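Paavo Honkanen has written a book about mosses, and he would like it known that he did not ask for the gold sticker on the cover.

"Leopold Frei sent it in for a prize without telling me," he says of his editor at Plirnero. "I came second. There were two of us, I believe."

*Trulness* runs to 300 pages and took him 13 years — five of them spent, by his own account, on the index. The first printing sold out in July.

"My sister bought a few," he says. "She has a large basement."

Does he have advice for beginners?

"Stop raking. Then sit down." 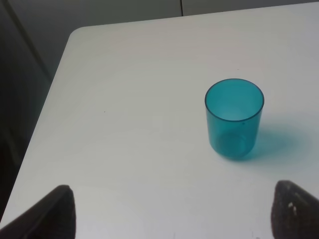
The chapter on growing moss indoors is the one readers write to him about, mostly to complain. He tells them to start small, with one species and a container they can see through. A teal plastic cup on a white table would do, in his view, and he has little patience for the glass domes sold at garden shows. "Moss has no idea what you paid," he says.

His next book is on liverworts. Frei has asked him to consider roses.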